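From: Ilze Mets
Subject: Re: Open day at Ralmont, who went?

On Saturday, September 19, 2020, Trilok Pandey wrote:
> Did anyone make it to the kitchen demo?
> I'd love to hear how the arm does up close.

Hi Trilok and all,

I went, and I'm so glad I did! They have a real counter set up, with a toaster, a cutting board and a plate of play fruit, and the arm works right beside it.

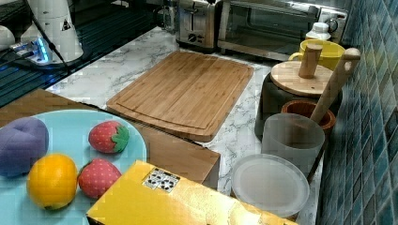
Photo: Ilze Mets

The Grurkon folks took questions the whole time (I asked far too many). Mine were mostly about the gripper, and how it copes with round things next to flat ones.

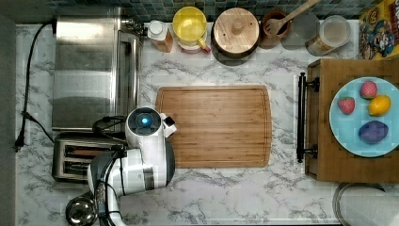
They also let us see the log on a side screen, 186 runs so far, and they want 200 before the next open day. The strawberries are my favorites, leafy caps and all.

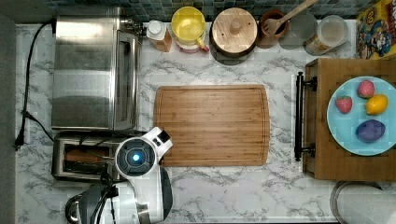
Trilok wrote me off-list that he'd rather see it handle a full sink than a plate of fruit, and asked if Plando is still doing the planning software. I think so, but I'll check!

Ilze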